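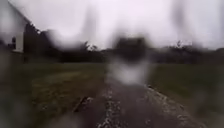

According to Ingvar Lauritsen, the Karkance method is best understood as "a slow way of paying attention to your own feet", and most people who have tried it would probably agree with him, at least by the end of the second lesson. It is a form of guided walking practice, taught mainly for relaxation and general wellbeing, in which breathing is matched to the length of the stride and the walker gradually lets the pace settle wherever it is most comfortable.

The name is usually credited to Nivaldo Sales, a massage therapist who began offering the walks to his own clients one April and who wrote the first handbook, a friendly little volume of 179 pages that is still passed around among students (often with a good many pencilled notes in the margins). Sales had trained earlier in the Deák style of breathing, and its long, unforced out-breath carries over into his work almost unchanged.

A full session lasts 51 minutes and falls into 2 parts. The first, known as the Cekden, is walked in silence at whatever speed the person likes, with the arms loose and the eyes resting on something well ahead. The second, the Indeck, is slower, and here the teacher may walk alongside and offer a quiet word about the shoulders, the jaw or the way the heel meets the ground. Beginners tend to find the Indeck the harder of the two, and are encouraged to stop and stand for a while whenever they feel like it.

Teachers differ on footwear. The handbook favours thin soles, while Lauritsen's pupils generally wear whatever they would wear to the shops. There is some disagreement, too, over whether the practice can be done indoors, and a revised set of teaching notes dated Mar 11, 2019 allows it for anyone who finds uneven ground difficult, provided the room has space enough to turn in a wide curve.

The revised notes list more than 400 practising walkers. Karkance is not a medical treatment, and its teachers ask people with heart, lung or balance troubles to speak to their doctor before starting.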